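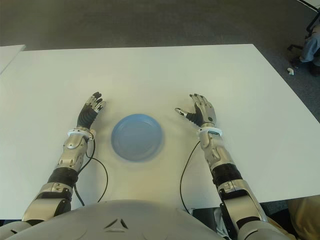 Bok-nam Tak wrote in to ask why anyone in a shared workshop would bother with robot hands when a two-jaw gripper is cheaper and breaks less often. It is a fair question. I have been a member at Fivdale since August and I still think hands are worth the bother.

A gripper does one job well. Most of what we handle at the bench was shaped for fingers: plates, small boxes, plugs, lids. If every new object means printing a new jaw, you end up with a drawer of jaws.
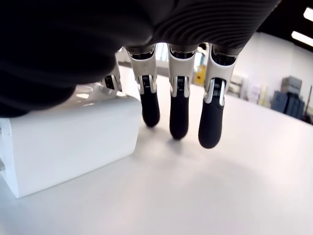
Photo: Velimir Softić / Fivdale workshop

The cost argument is stronger. A hand has more joints to go wrong, and the spares are slow to come. My own build at home has taken 167 hours so far, and 24 of those went on one thumb. I would not tell a beginner to start there.

What I would tell them is to share.

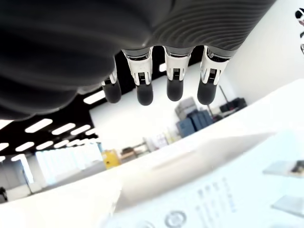
Two people with the same hand can swap parts and compare settings. Three can keep a proper log. At home I had neither, and I made the same wiring mistake twice.

I also think we test on things that are too easy. Foam blocks forgive a bad grip. A phone charger has hard edges and pins that stick out, and it costs nothing to borrow one.

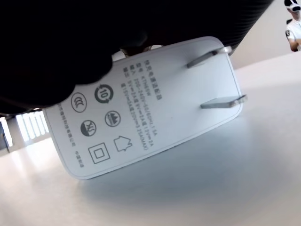

So my view is to buy the gripper if you have one task and a deadline. If you want to learn how things are held, build a hand, and do it where other people can see your mistakes.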